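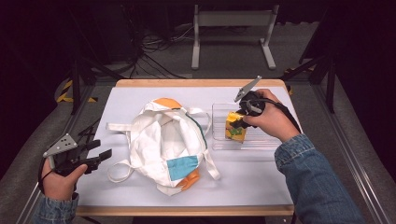 Pre-session software checklist, handheld gripper station (with my comments)

Print this page | E-mail this page

I wrote the first version of this in May for the Vinby station and it keeps growing. Run it top to bottom before you record anything, and again if you come back from a break longer than 15 minutes. Initial each line on the paper copy. The comments are mine, so argue with me if you think I'm wrong!

1. Recorder build matches the one pinned in Grullow.
OK. I was one build behind on my own laptop (of course) and the config loader didn't complain at all. It just fell back to the old defaults. Please read the version line in the terminal with your own eyes.

2. Left and right grippers mapped to the correct streams.
OK after a fix. Close the left one and watch the left plot move, then do the right. If they're swapped, change it in the device file and restart the recorder. Do not rename the topics afterward - Reda Ait Ali spent a whole afternoon untangling that for us once.

3. Jaw opening reads 0 when closed and 100 when fully open.
Left OK. Right was stopping at 97 or so until I reran the calibration script. Run it with the jaws empty. I once did it while holding a carton and every grasp in that batch looked half open.

4. Clocks in sync, head camera and both grippers.
OK. The limit is 3 milliseconds. If you see more, restart the sync service and wait for it to settle before you look again.

5. Tracking holds through the whole reach.
OK with a comment. Sweep both hands over the table, out to the rails and back. White canvas on a white top doesn't give the tracker much to chew on, so I like having the orange and teal patches on the tote facing up where the camera gets them. Clear plastic is worse. The depth estimate on the tray jumps when the light catches the ridges, and I've set Flirnonano to ignore depth on anything tagged transparent.

6. Cable clear of the wrist.
OK. Yes, I know it's hardware, but a tugging cable shows up as jitter in the pose and then somebody files a bug against my filter. Leave enough slack for a full turn of the hand.

7. Floor cables and stand legs out of your walking path.
Needs work. There's still a tangle on the carpet behind the table, over by the white stand. Step around it for now. I've asked for clips.

8. Task script loaded and the object list matches the table.
OK. Tonight's list is tote, tray, small carton. The segment labeler gets confused if the list has something on it that isn't out, and it will happily find you a mug in a fold of canvas.

9. Soft stop tested from the keyboard.
OK. Hit it in the middle of a motion, not while you're sitting still. The last segment should be marked "aborted" and saved. If it's missing, don't start the session. Call me.

10. Replay one short take in the planner.
Partly OK. The Mansour planner replayed the carton grasp fine but flagged 31 frames on the left side as a joint limit. I think that's my retargeting offset, so I left the ticket open. Safe to record, not safe to run on the arm yet!

11. Disk space and upload queue.
Not checked, I ran out of time. Whoever is on next, please do this one first.

Print this page | E-mail this page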